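Fleten seminar moved to March – does it still count toward the language requirement?

29 replies

drarell_west
The Urban Cultures seminar at Fleten has been pushed back to March. Does it still count for the language requirement if we registered this fall?

Firnari
Yes. The handbook goes by registration date.

tramstop
I don't think so. My advisor said credit goes to the term you finish in. I lost two credits that way with the Bañuelos translation course.
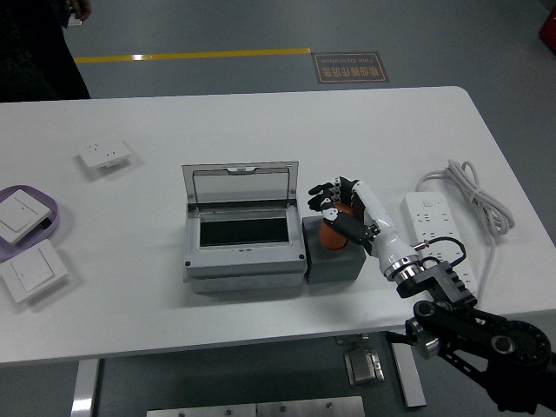
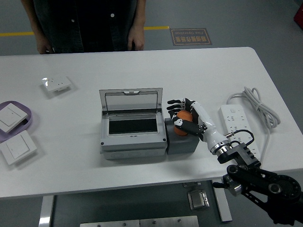
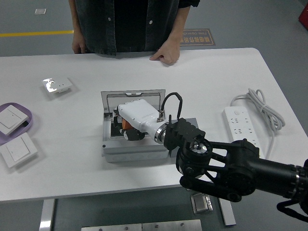
The white table, three views

Firnari
Translation was a different case – it had an exam, and the exam date counted. The seminar only has a paper.

tramstop
The handbook doesn't make that distinction. Section 2 says "completed."

drarell_west
I emailed the office and will post what they say. Is the reading list the same? I already bought the reader, all 354 pages of it.

Firnari
Same list as far as I know. Keep your registration printout either way.

Last updated: Oct 25, 2018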